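设备采购简讯:手持夹爪明年预算怎么排

各小组的设备申请收得差不多了,今年和往年最大的不同是手持夹爪。去年全部门只有2套,两个人轮着用,谁也没觉得不够。今年数据采集的任务排到了居家环境,收纳、整理、搬放小件都要做,申请单上一下子写到了6套。10月的预算会之前,请各位先看完下面几点,有意见直接回给 Piret Jõgi。

一、先买指垫,再谈整机

现有夹爪的主体大多还能用,消耗最快的是手指内侧的软垫。Clunero 项目组上季度领了22片,库房现在已经见底。指垫单价不高,但供货方 Stivo 按批发货,零星补单要等很久,所以明年改为年初一次下足,按使用小时数分到各组。指垫有划痕或小缺口的,先登记,不必马上换;边缘翘起或者夹持打滑的再换。登记表放在工具柜旁边,写清夹爪编号、左指还是右指、发现日期就行。

手指本体走另一个科目。塑料件开裂的情况不多,每套备一对足够。安装孔磨大了的不要自己扩孔换粗螺丝,送回来统一处理。去年有两对就是这样报废的,本来还可以再用一阵。
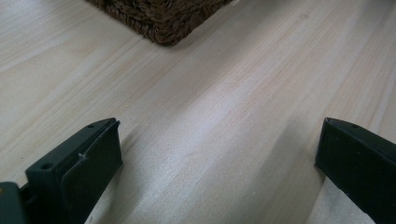
二、场地和道具也要列进去

往年申请单只写设备,道具都是临时去买,月底拿一叠小票来报。明年起,编织篮、收纳盒、杯碗这类东西请单列一行,写明用途和数量。深色编织篮放在浅色木面上,轮廓清楚,标注的人看着省力,Betlow 场地的几组任务会继续用这种搭配。塑料盒已经够多了,请不要再报。

灯具这次不批新的。先把现有的位置调好,木面反光太强的地方换个角度,或者加一层柔光布。柔光布算耗材,可以报。

三、整机的两种方案

Darnell Quintanilla 对比了两家的报价。Dvorak 的整套价格高一些,含校准和一年内的返修;另一家便宜,但手指和指垫的接口与我们现有的不通用,等于库存里的备件全部作废。按三年摊下来,两边差得不大。目前倾向于 Dvorak,先订四套,剩下两套等上半年的使用记录出来以后再定。

使用记录从现在就要开始攒。去年的登记本上一共273条,其中不少只写了名字,没有起止时间,没法拿来算使用率。财务那边问过一次,我们答不上来,申请就被压到了下一轮。

四、几个时间上的安排

申请单最迟在预算会前一周交齐,过期的并入下半年。已经交过的小组,如果要加道具那一行,改完重新发一份,旧的会作废。整机到货后先由 Piret 验收,核对开合行程和两侧指尖是否对齐,再发到组里。旧夹爪不回收,留作培训和备用。

另外,运输箱还差两只,哪个组手里有空着的,请告诉 Darnell。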